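The Forecast Is Always Sold Before It Comes Due
07/08/2025

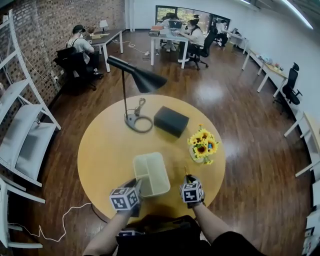
A reader of my last column wrote in to say that I was being unfair, that forecasters at least put a number on the table, and that people like me only show up afterward to complain about it. Fair enough, as far as it goes. I would be more impressed if the number stayed on the table.

Take Cullberg, which sells a quarterly outlook on growth, prices and interest rates. Its subscribers pay $2,000 a year. I went back through 127 of its published calls, the ones with a figure and a deadline attached, and tried to find where the firm had gone back to check them. I found eight. Seven of those were calls it got right.

The rest were not exactly hidden. You can still dig them up if you have an afternoon to spare. They were just never mentioned again. A recession due by spring became "a period of softness," then "delayed adjustment," and then there was a new outlook with a new chart on the cover.

Pelkonen does it differently, and I can't say it's better. Its reports give you a base case, a high case and a low case, and the gap between the last two is so wide that a truck could turn around in it. Last October the firm said it had "broadly captured" the path of inflation. I should hope so. So would a farmer's almanac with that much room.

I don't think these people are crooks. Most of them are bright, and the economy is hard to read even when you are looking at last year's. What bothers me is the confidence of the sales pitch, which never seems to shrink when the record does. The town of Cakstead built its pension assumptions on one of these outlooks, to the decimal point. I've read the plan, all 214 pages. The word "uncertain" shows up in the legal notice at the back.

Defenders say a forecast is a way to organize your thinking. Maybe – but then charge for it as a worksheet. Traltero, a much smaller outfit, prints its old predictions beside the new ones, misses and all. It makes for ugly reading. It is also the only one of the three I still open, and I don't believe its numbers either.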